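Subject: Re: [home-automation-chat] Can any of them tidy up yet?

Hi all,

Sorry for the slow reply, we've had the grandkids for the school holidays and I've been doing a fair bit of tidying up myself, the old way. 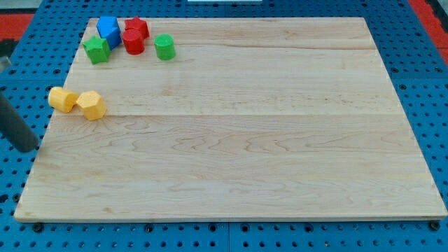
Someone on the list wrote:

> I keep seeing these clips of robot arms folding towels and
> loading dishwashers and my wife has started asking when we're
> getting one. My question to the list is a simple one. Forget
> the towels. Is there anything out there that can pick the
> kids' toys up off a surface and put them away, in an ordinary
> house, without a bloke with a laptop standing behind it? And
> if not, how far off are we? I'm happy to be told I'm dreaming.
>
> Also does anyone still have the manual for the old Plokance
> garage door controller? Mine's gone through the wash.

You're dreaming, mate, but maybe not for as long as I'd have said a couple of years back.

I spent 11 years on the packing floor at Kabbaj before I retired, and we had two arms on the carton line that never put a foot wrong. People would come through on tours and say gosh, isn't it clever, and it was, but every carton was the same size and turned up in the same spot facing the same way. If one came down the belt on its side the whole line stopped and one of us had to walk over and stand it up again. I did that walk a lot!

So when you say "pick up the toys" I think about that carton. Take ordinary shape-sorter blocks, the kind every toddler has. A cylinder standing on its end is easy enough, you come straight down and grab it from either side. Tip the same cylinder over and it's a different job, with a round thing that wants to roll away the moment you nudge it. Now put a hexagon one hard up against it so there's no gap to get a finger in, and have one of them poking out over the edge of the board. My three-year-old granddaughter sorts that out without looking (she's usually telling me about horses at the time). A machine has to work out which one to go for first, and whether shifting one is going to send the other onto the floor.

Stars are a pain too. You can't just squeeze a star anywhere you like, you want to get it so the points don't twist it round in your grip. And when there's a star standing in front of another block, the camera only sees bits of the one behind, so it's guessing at the rest.

Having said all that, I'm a lot more hopeful than I was. My nephew is at Flurkov, and they let me have a go at driving one of their arms at the open day in July. I was hopeless at it. It took me 30 minutes to do what I'd have done at the kitchen table between sips of tea, and my neck was killing me. But then they ran it on its own, on blocks somebody had just tipped out any old how, and it got on with it. Slow as a wet week, and it dropped a couple, and once it went for a block, missed, and had another try from a different angle. That second try is what got me. Our carton arms would have closed on fresh air and carried on as though they had something.

Where I'd still be cautious is the "ordinary house" bit of your question. A flat board under good even light with nothing else on it is a kind surface. My lounge room has a shag rug, a dog, and half a biscuit under the couch. I wouldn't buy anything yet on the strength of a clip, and I'd want to see it done with the toys tipped out by me, preferably in my own house with the curtains half shut.

On price I've got no idea. Cimier had something advertised as a home helper but as far as I could make out from the brochure it carries a tray from one room to another, and you load the tray. I've got a trolley that does that.

If anybody has seen one put away a proper mess, start to finish, with no cuts in the video, please post it. I'd be chuffed to be proved wrong. I'm also curious whether the shop-floor people on here are seeing mixed bins handled now, odd shapes all in together, or whether it's still one part, one fixture, same as in my day.

And yes, I do have the Plokance manual, the spiral-bound one with the coffee ring on it. The wiring page is a bit faded but you can read the terminal numbers. I'll scan it this week and send it to you off list.

Cheers from a very hot back verandah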